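Trundley Play and Toy Library
Minutes of the meeting held in the back room, August 2018

Arvid Halvorsen took the chair and thanked everyone for coming out, and for the two very good cakes, which made a long agenda a good deal shorter. The May minutes were read and agreed, with the spelling of Tangen put right.

Sorting of the odds and ends. We had a lovely long talk about the metal bins, which everyone is fond of although they are showing their age. It was agreed to keep them on the table for another season and to let things stay mixed up together – the children do seem to enjoy a rummage – with the fruit going back to the play kitchen at closing time.
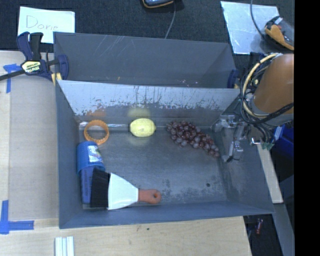
One of the metal bins, with the lemon, the grapes and the brush with the reddish-orange handle.

The inside of the bin is rather worn and flaky, and Arvid offered to ask at Fesia what a replacement would cost. We can spend up to £200 on bins and shelving this year.

Money. The balance stands at £3000, and the grant form for Telar has gone off.

Labels. There was warm support for new labels on the shelves, in bigger letters this time. Carried over to next time, as the kettle had boiled.

Any other business. The key to the side door has been found.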